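Section 7: Suturing the red tissue

Before you start, get your thread sorted. I cut mine long, then regret it when there's a big loop flopping about in the middle of everything, so go a bit shorter than feels natural. Junhao Fang wrote the first version of this section for us at Cluddale and I've kept his steps, just with more nattering.

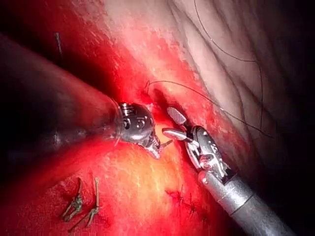
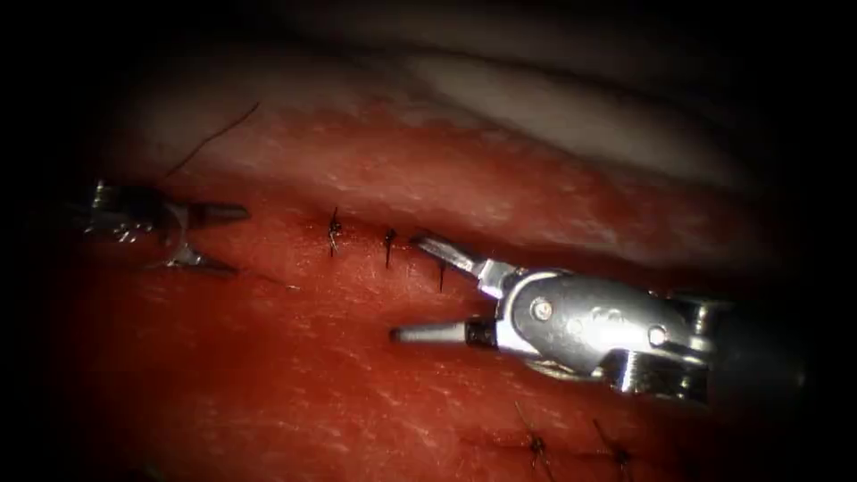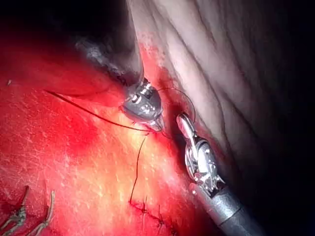
Fig. 62. Two instruments over the red tissue, with the paler fold behind.

1. Bring both tips in over the red surface and have a good look at how the fold is lying before you touch anything.

2. Pass the thread and pull it through slowly, leaving yourself a short tail.

3. Make your loop well clear of the surface. I like mine up high where I can see it!

4. Reach through, take the tail and draw the knot down flat. Snug is plenty (I used to haul on it, and all that does is pucker the edges).

5. Repeat along the seam, keeping the knots in line.

Note: if you lose sight of the tail, stop and find it first. Don't go fishing under the fold.

Caution: never grip the thread hard partway along if you still need that length. It frays, and you'll be starting again with a fresh piece.

Record your thread lengths on the Quiambao sheet, then carry on to Section 8, Trimming the ends.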